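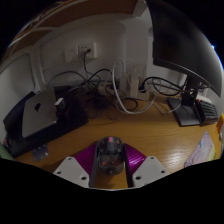

Figure 1. View from the camera on the hand-held gripper, with the two ribbed fingers on either side of a clear-shelled computer mouse.

3. Building and using the gripper at home

3.1 The tool

The gripper we call Paltlow was designed, printed and put together in a spare room, and nearly all of the data in this paper was collected within a few steps of the bench where it was made. We are very fond of it! It has two soft fingers that close when the user squeezes a trigger, a wide lens mounted behind them, and nothing else that moves. There is no motor in the hand-held version. The person holding it supplies the force and the motion, and the camera records what the fingers did. A second version with the same fingers bolts to the wrist of a small arm, so that a policy trained on the hand-held recordings sees nearly the same picture when it runs.

The finger is a wedge with ribs across it, printed in one piece from a flexible filament. When the inner face meets an object, the ribs let the wedge bend around it. Our first fingers were solid and slid off anything with a curved side. The ribbed shape was the fourth one we tried, and we remember the evening it first picked up an egg cup without dropping it. Each finger has a dark strip on the inner face for grip, and the strip is the part that wears out. We changed the strips 9 times over the whole collection period, always as a pair, so that both sides had the same amount of wear.

The fingers screw to light-colored plates with three holes each. Two of the holes would have been enough for strength, but with two the plate could be put on at a slight angle and we would only find out later, when the fingertips failed to meet. With the third screw in place the tips line up every time. We printed the plates flat on the bed, and the two sides are mirror copies of one drawing, so anyone who wants to change the shape only has to edit it once.

3.2 The task

For the first study we chose clearing and arranging things on a desk that is in daily use. We like this setting a great deal. A desk brings together cables, a keyboard, a monitor stand and many small objects, and it never looks quite the same from one week to the next. It also has an honest difficulty for a two-finger gripper, which is that many desk objects are low, smooth and wider than they are tall.

The computer mouse is the best case of this. It has to be taken by its sides, from above or from the front, and its top slopes away from the fingers. If the user closes too high, the fingers ride up over the shell and the mouse shoots forward. If the user closes too low, the tips drag on the wood. The right height is a narrow band, and after an hour or so of practice people find it without thinking. We wanted to know whether a policy could pick up this same habit from the recordings alone.

A see-through shell makes things harder again for the camera. The outline of the mouse is weak, the parts inside it show more strongly than the edge, and the grain of the desk adds its own lines.
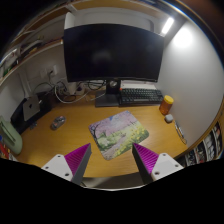

A mouse with a plain, solid-looking body gives a much cleaner outline, though a shiny one brings reflections that move as the camera moves. We kept both kinds in the set. The usual instruction was to bring the mouse to the mouse pad and let go of it there, and the pad was turned to a new angle between recordings. We chose a pad with a busy printed picture on purpose, and it was a fine choice, as several early models had learned to look for a plain dark rectangle and had to be trained again from the start.

3.3 Collection

We recorded 1,622 demonstrations with the hand-held tool. Each one starts with the fingers open and ends with the fingers open, and the user was free to take any path between. We removed the ones where the trigger signal dropped out, and 1,610 remained for training. Of these, 900 have a mouse as the main object. The others use pens, small boxes, chargers and whatever else was within reach.

Positions were worked out from the video with Ident, our own tracking program, which matches points in the background from one moment to the next. Ident does very well with clutter. A tangle of cables at the back of a desk is a gift to it, full of crossings that stay put while the gripper moves. It does poorly when a bare wall or a large dark screen fills most of the view, and we asked users to keep part of the desktop in sight at all times.

Lighting was left alone. Some recordings were made in the afternoon and others late at night with a single lamp, and we made no attempt to even them out - the arm will have to work under the same lamp.

3.4 Changes made along the way

Two changes came out of daily use. The trigger spring in the first build was too stiff, and after twenty minutes the user's hand began to shake, which showed up in the tracks as a fine wobble. A softer spring cured it. We also moved the lens back by a finger's width. The earlier position gave a larger view of the object but lost the base of the fingers, and the trained policy was then poor at judging how far the gripper was open. With the plates and the whole length of both fingers in view, that error shrank a great deal, and the next section reports the numbers for the Mustonen and Ultel variants of the policy with the lens in its final position.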